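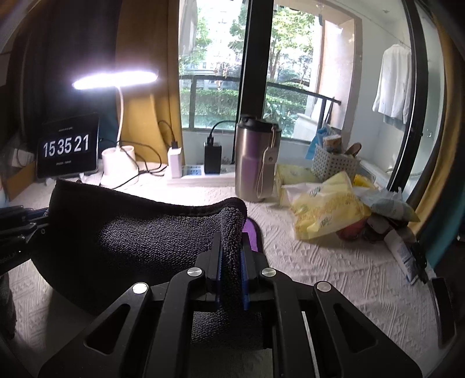
RESEARCH NEWS

Learning to handle cloth from two hands

September 9, 2019

Soft things are still difficult for robots. A cup keeps its shape when it is lifted, but a piece of fleece takes a new shape each time somebody touches it. The Dindar group has worked on this question since July, and the first results are now ready to share.

The method is simple to explain. A person holds a gripper in each hand and works with the cloth on an ordinary surface at home, with all the usual objects left standing behind. The movements of both grippers are recorded and used to train the arm controller, which is called Evon. Thick black fleece was the hardest material, as its folds are dark and the edge is not easy to find.

Sanaa Gaber and Teodor Bălan collected 197 demonstrations in 14 homes. After training, Evon was tested in the laboratory on 22 pieces of cloth it had not met before. It found and held a good corner on most of them, but it still often takes two layers when only one is wanted. Thin cotton was worse than fleece in this respect, and we do not yet understand why.

Rachid Chraibi will now compare narrow finger pads with wider ones. The group also wishes to reach 500 demonstrations before it trains the controller again. Colleagues who would like to try the grippers in their own home may write to Nabila Slaoui, who keeps the list and can lend one pair at a time.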